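Spent the afternoon at the Wendt open day in Wodville. Main demo was a robot arm working on used desktop PCs. Notes follow, mostly for people who build fixtures.

Setup is one arm, one two-finger gripper, one slatted metal table. The tower lies on its side with the interior facing up. A plate with printed-looking holders sits next to it – Wendt calls it the parts nest.

Drive handling is the part I went for. A hard drive in a caddy is a decent test piece: rigid, known size, but the bay is tight and there are cables all over the approach path.

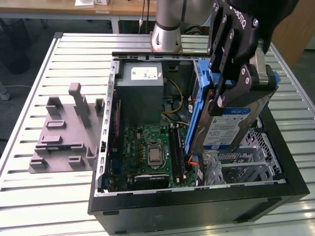
1 TB drive with its blue caddy in the gripper, over the open bay. Dell tower.

Sarmīte Strazds ran the session. Her figure for the project so far is 831 drive cycles logged, 151 of them stopped by an operator. She put most of the stops down to cables. Grip loss was a small share.

Asked about force limits. She had them on a slide but wouldn't hand out the file. Fair enough. Derneck is paying for part of the work.

Cables remain the unsolved part. A loop of power supply wiring doesn't sit in the same place in any two machines, so a fixed path is a gamble. Their current answer is a person who dresses the cables by hand before the cycle starts.

Also worth noting: no custom fingers. Same gripper for everything they plan to handle. It costs them some access near the drive cage – the linkages spread wide when you go in low.

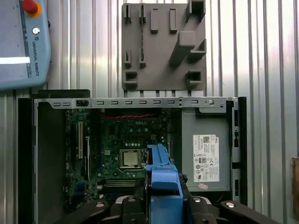
Got one question in replies already. Does the case need to be clamped for this kind of work?
It depends on the pull force. Wendt relies on the weight of the case for light parts and adds a side stop for anything that sticks.

Cell footprint was given as 670 mm of clear bench on the operator side. Tight, but Greltedham runs a similar layout and they manage with less.

Next session is in May, 6 seats, sign-up at the Wendt front desk. Strazds said memory modules are on the list for that one. I'd like to see how they deal with the latches.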